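How to Wash and Re-Fluff a Pile of Old Blankets at Home

By Enikő Somogyi 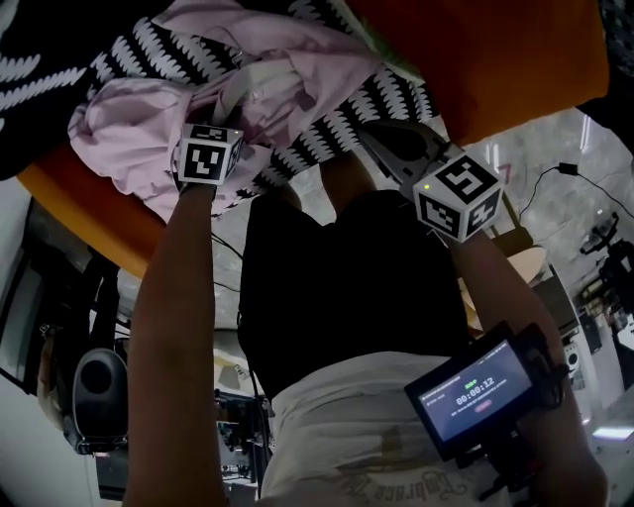 Every June I wash all the blankets of the house in one go, before they go to the top shelf until the cold returns. My mother did it in the bathtub with her feet. I have a machine, but I learned from her most of the steps below, and the rest I learned by ruining things.

What you need

A washing machine, liquid detergent, white vinegar, a soft brush, a kitchen scale or a luggage scale, and a place to dry with moving air. Powder detergent also works for cotton, but in thick fleece it likes to stay between the fibers.

Step 1. Sort by fiber, then by color

Look for the label first. If the label is washed out, rub the fabric between two fingers. Fleece and acrylic feel a little slippery and often crackle in dry weather. Wool feels springy and a bit rough. Cotton feels flat and cool. Make one pile for wool, one for cotton, and one for everything synthetic. Inside each pile, keep dark red and dark blue alone for the first wash. I have a pink sheet that was not bought pink.

Step 2. Shake and brush

Take every blanket outside and shake it hard. Then brush it in one direction, from the middle to the edges. Hair and crumbs that stay on the blanket will go to the filter of the machine, and it is much easier to clean a balcony than a filter. Check the hem also. A loose thread of two centimeters before the wash can be a loose thread of half a meter after it, so sew it now.

Step 3. Weigh the load

My machine is an old Brova and the booklet gives one limit for cotton and a much smaller one for wool. Yours will be different, so please find your own booklet. The drum should be filled to two thirds at most. A heavy blanket needs free space to fall, otherwise it only turns around like a wet ball and the middle remains dirty. For small throws I write the weight on a piece of tape on the storage bag. The lightest one is 420 grams and its brother from the same shop is 474, I don't know why.

Step 4. Wash

Cotton: 60 degrees Celsius if the label allows it, normal spin.
Synthetic: 30 degrees, gentle program, low spin.
Wool: the wool program only, cold, with wool detergent.

Use half of the detergent you would use for shirts. Do not use softener on fleece, it makes the surface flat and greasy. Instead of softener I put a small glass of vinegar in the softener drawer. The smell leaves when the blanket is dry. Never mix vinegar with bleach, not even in a small quantity.

When the program ends, press a corner of the blanket. If you see foam, run one more rinse.

Step 5. Dry

Hang cotton and synthetic blankets over two lines, so that air can go between the halves. Turn them after a few hours. Wool must lie flat on a towel, and you pull it softly back to its shape while it is still damp.

If you use a dryer, choose low heat, and stop it every 20 minutes to open the folds by hand. My neighbor Bianka Borbély puts in two clean tennis balls. It is loud but the blanket comes out thicker, so I do it too when the baby upstairs is not sleeping.

Step 6. Brush again and store

Brush fleece once more when it is fully dry. Fold it loosely and put it in a cotton bag or an old pillowcase. Plastic bags are fine for a short trip, but for the whole summer the fabric needs to breathe. With wool I add a piece of cedar, and I change it every second year.

If the blanket feels stiff after all this, wash it again without any detergent. Usually there was too much soap the first time.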